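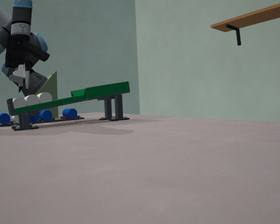

The ramp task in the simulator, with three white cylinders waiting above the end stop and the gripper over the low end.

Collmont Ramp Challenge

The Collmont Ramp Challenge is a yearly student robotics competition run entirely in simulation, and it's also the thing that ate my whole winter in grade eleven. I've been looking after this page for the club wiki ever since, so you're getting the facts with a fair bit of me mixed in (sorry to anyone who wanted it dry!). Teams write the program for a robot arm that has to take cylinders from a sloped green ramp and set them down in holders near the floor. There's no real hardware to buy or break, and that's a big part of why small schools like ours could get in at all.

Name

People call it Collmont, or just "the Ramp". The first season was named the Stindwood Cup after the school that hosted it, and you'll still see that on older certificates. The software we all use is called Mender. It started out as a student project for practising repair jobs with a robot arm, and the ramp was a side exercise somebody added to it. The side exercise is what everyone wanted to play with, so the repair jobs are mostly gone now but the name stayed.

The task

Every team gets the same room: two plain walls, a bare shelf, a big dusty-looking floor and the ramp on its dark grey legs. The cylinders on the ramp sit in a row down the slope, and an end stop at the low end keeps them from rolling off. White ones come from the ramp. Blue ones are already lying down at floor level when the run begins, and you lose points if you knock them.

The usual way to go is to take the lowest cylinder first. That sounds easy and it is, once. Then the rest roll down to fill the gap, and in Mender they really do roll, with a little bounce at the end stop. If your arm comes back too soon you'll close the fingers on something that's still moving. Our first entry did precisely that for most of a month, and I can still picture the cylinder popping out sideways and heading off across the floor.

The other classic trouble is the arm itself. It's bulky, and the lower links like to swing in behind the ramp where you've stopped paying attention to them. You can have the fingers in a perfect spot and still bump the panel at the back with an elbow. The fix most teams land on is a waypoint up high between every pick and every drop. It's slower, but it's so much calmer to watch.

Scoring

A full run is worth 238 points. Most of that comes from cylinders placed properly, with a smaller chunk for time and a few points for keeping clear of the ramp and the holders. Touching the end stop costs you. So does dropping a cylinder from too high, even if it lands in the right place, and I have argued about that rule more than I'd like to admit.

The judges run each program 16 times with the starting positions shifted a tiny bit, and your score is the middle of the pack, so one lucky run won't save you. I think that's the best rule in the whole competition. It pushes you to write something steady, and it made our team finally stop fiddling with speed and look at why every fifth try went wrong.

Seasons

The event opens in May, when the new ramp angle is announced, and finals are in August. The season I competed in had 1,266 runs submitted before the deadline, and the one after that jumped to 3,554, mostly thanks to teams finding out they could leave Mender going overnight. There's now a daily limit.

The Siliņa rules came in with the third season. They're named for the team that wrote the draft, and they let teams choose between the standard class (fixed camera positions, known ramp angle) and the open class, where the angle stays hidden until the run starts. Open class is a lot harder and a lot more fun. If you're new, please do a season of standard first! I skipped it and spent June completely lost.

In class

A few schools use the ramp as a class unit without entering the competition. Ours does it over four weeks in grade ten. Students start by moving the arm joint by joint with sliders, then write a single pick, then add the drop, and by the last week they're usually trying to clear the ramp. You don't need much programming to begin with. You do need patience, and headphones if the collision sound is switched on across a whole room of computers.

See also

Mender (software)
Stindwood Cup
Siliņa rules, open class
Collmont ramp angles by season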